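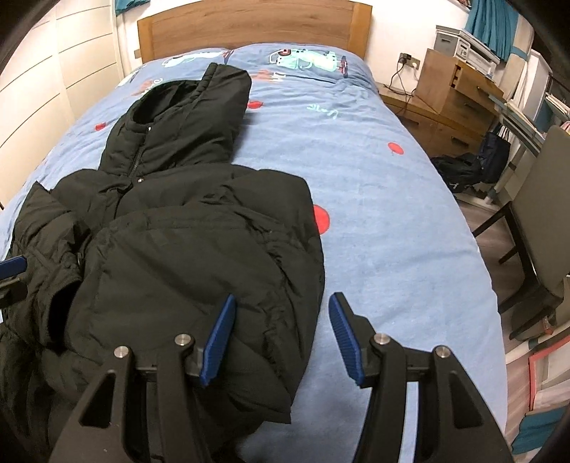 A puffer jacket spread out on the bed, hood toward the headboard, with the grippers in close.

Search tips Go

Folding puffy jackets: what 400 tries taught the robot people (and me!)

I have been folding winter coats wrong for years, so I was thrilled to get hold of the write-up from the Saragih project. Wekesa Rugemalira and Laiba Sandhu wanted a robot to learn to fold padded jackets from people working with hand-held grippers in ordinary bedrooms. They recorded 711 folds in all, then tested the trained arm on 400 jackets it had to fold by itself.

The part I love is how they sorted the training folds. In 203 of them the person flattened the whole jacket before folding anything – sleeves out straight, hood smoothed, air pressed toward the hem. A model trained on only those 203 beat the one trained on the full pile, and it finished almost 2 minutes sooner on the thickest coats. Fewer lessons, better folding! Sandhu thinks the mixed set taught the arm to start before it could tell where the sleeves were.

So I tried it their way on every coat in our hall closet, and it works for hands too.

Zip it all the way up first. Lay the jacket on a bed, front side up, and pull each sleeve out of its bunch.

Press with flat hands from the collar down to the hem. Go slowly and let the air out through the seams.

Cross the sleeves over the front, low on the body. The arm dropped far more jackets when the sleeves were crossed high, near the collar.

Fold the sides in, then roll from the hem up and tuck the roll into the hood. Slippery fabric wants to creep open again, so keep one hand on the roll the whole time.

Detachable hoods are still a puzzle. The arm kept grabbing the hood by itself, and Rugemalira left those coats out of the main results. I snap mine off and fold it separately.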